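Home About What's On Shop and Studio News Press Contact

PRESS RELEASE
2019-03-06

Surken opens its Small Things Room in Vakcombe, with 50 ways to tidy the corners everyone forgets

Surken, the home-organising workshop on the old market street in Vakcombe, is opening a new room given over entirely to small household things: travel cases, sponges, cutlery, hair ties, spare buttons, the lot. Visitors are welcome to handle everything, move it about and put it back somewhere better.

The Small Things Room grew out of a run of evening classes last July, when people kept turning up with carrier bags full of bits and pieces from their bathrooms and kitchens. The classes were meant to be about wardrobes. By the second week the wardrobes had been dropped and everyone was sorting toothbrushes!

"We had a lovely plan with coat hangers in it, and it went straight out of the window," says Slamet Chong, who runs the workshop. "What people really wanted was help with the shelf by the sink. So we've made a room for exactly that, and I'm thrilled with it."

Furniture in the new room has been kept plain and low. The pine pieces come from Peltholm, a joinery a few miles up the valley, and are left unpainted so that the grain shows and so that nobody worries about marking them. They can be stood on a hard floor or on carpet and used as a seat, a step or a shelf, depending on what the afternoon calls for.

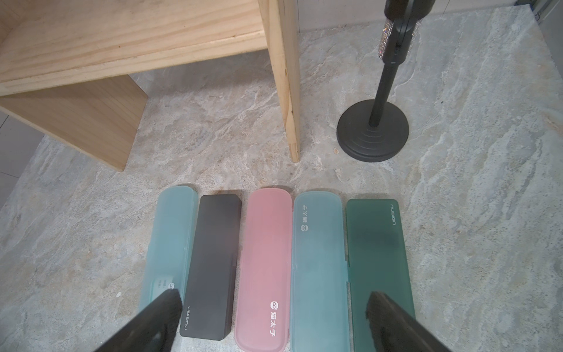
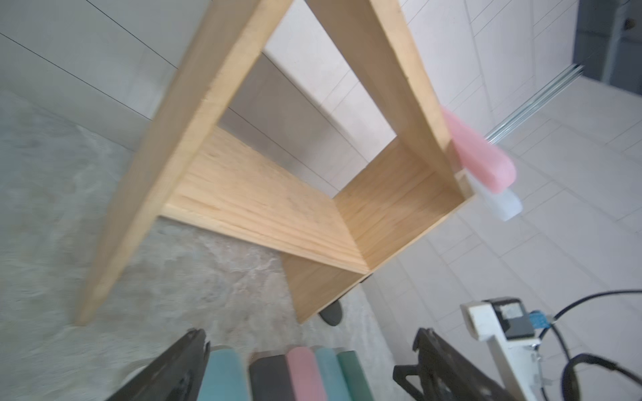

Pine boards in both pictures, with a row of plastic cases in the first and pink and white foam blocks in the second.

Words: Thandeka Le Roux, for Surken

Each session lasts 40 minutes and takes up to eight people. You start with a mixed box of small objects and a piece of furniture, and you find a home for everything in the box. Then you swap places with your neighbour and try to guess where they have put things — a surprisingly good test of whether a system works for anyone besides the person who thought of it.

Cases with lids are a favourite with families. A child can have one colour and stick to it, and a row of them takes up very little space on a shelf or in a suitcase. Foam and sponges are trickier, and the team has plenty to say about where to keep them so they can dry out properly between uses.

A printed guide, also called Small Things, goes with the room. It gathers 50 tips from the July classes, most of them sent in by the people who came, and was designed by the Khoo studio in Vakcombe. Copies are free to anyone who books a session, and there will be a stack by the door for those who are just passing.

"My own favourite is the one about keeping an empty box on purpose," says Slamet. "You always need somewhere for the next thing — I've done it at home and my kitchen drawer finally shuts."

Sessions can be booked at the Surken counter or by telephone. Schools and clubs are warmly invited to get in touch about group visits, and anyone with a box of odds and ends at home is very welcome to bring it along.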